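October 25, 2022

Skate sharpening bench, continued. Finished the second round on the Pevano wheel this morning. It's the same coarse grit as the Rultari but a softer bond, so it dresses faster and throws more dust. Log stands at 561 pairs since May, 374 of them on the Rultari and the rest split between the Pevano and the old Ornano that was on the machine when we took it over.

Hollow check on the goalie steel still isn't right. Set the dresser for a flatter cut and the edges came up uneven, inside edge high on both skates. Reset the holder, took three light passes, checked with the bar again. Better on the left, no change on the right. I think the right blade has a slight bow in it toward the heel and no amount of fiddling with the holder will fix that. Tagged it and left it on the rack for Thirumalai to look at.

Balakrishnan asked for the defencemen's skates to be kept as they were, no experimenting before the road trip. Fair enough. The forwards can be the test group. Two of them already asked to go a bit shallower for more glide and the rest don't seem to care as long as the edges bite on the stops.
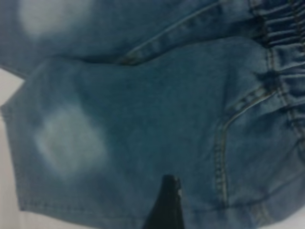 Cross-grinding: only do it when the steel is nicked or the old hollow is way off. We've been cross-grinding everything that comes in from outside and it's eating blade life. Colour the steel with marker first, take one pass, look at where the ink is left. If it's gone evenly, skip the cross-grind and go straight to the finish passes.

Pinheiro holder arrived. Clamp is stiffer than ours and the height screw has a proper lock on it. Ran one junior pair through it and the edges were level first try, but that's one pair. Want more through it before I say anything to Balakrishnan about buying a second.

Wheel life, for the order: the Ornano was done after 104 pairs this season, though it was part worn to begin with. Don't use that as the number for a new one.

To do:

- Thirumalai to check the right goalie blade against the straightedge
- Empty the dust tray, wipe down the table and the rail
- New diamond for the dresser – the tip is rounded over
- Reorder honing stones and markers
- Write the hollow on the tag every time, both skates, even if it's the usual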